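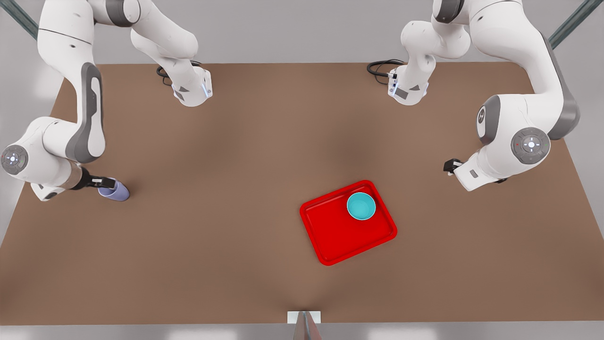
Okay, I've had the Fulto simulator from Steker for 22 days now and promised a few of you a proper write-up, so settle in, this will run to several posts.

First, what you get. It's a two-arm tabletop kit that lives entirely on your computer, with a library of 114 objects (cups, bowls, trays, that sort of thing) and a scene editor my patience could just about handle.

I gave it the table-setting job: cup and bowl onto the red tray. I ran it 100 times overnight with the starting spots shuffled, and the laptop stayed up, bless it.

The bowls I have no complaints about. Cups are fussier, especially lying on their side, and I spent a whole evening fiddling with the grip settings before I was happy.

I came over from Teltier, which I still like very much, but Fulto loads faster and the shadows are soft enough that I can judge height over the table by eye. My old eyes thank them!

Grumbles: the manual skips right over using both arms together, and the trial stops at 1,000 runs, which goes quicker than you'd think.

The Lacerda add-on with kitchen drawers is due in December and I've already put my name down. Ask me anything about setup in the meantime, I'm happy to help.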